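About Ovitach

We're a small robotics workshop on the ground floor of the old Diltomcombe building, and every November we open the doors to anyone who wants to come in! Last time 200 neighbors, students and parents dropped by. Kalkidan Gebretsadik runs the bin picking demo, which is still the stop where people linger longest – kids especially.

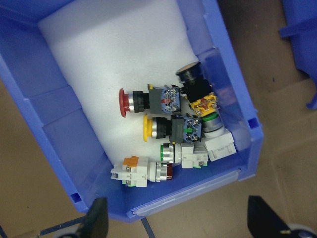

Pushbuttons and a pilot light in the picking bin, gripper at the front edge.

Prasetyo Sopacua takes questions at the next bench and loves the hard ones (bring yours). We also host school groups of up to 31 through the year, and our friends at Trondetti join us for the bigger visits. Doors open at 10 a.m. Come early if you want a turn at the controls – the line gets long after lunch!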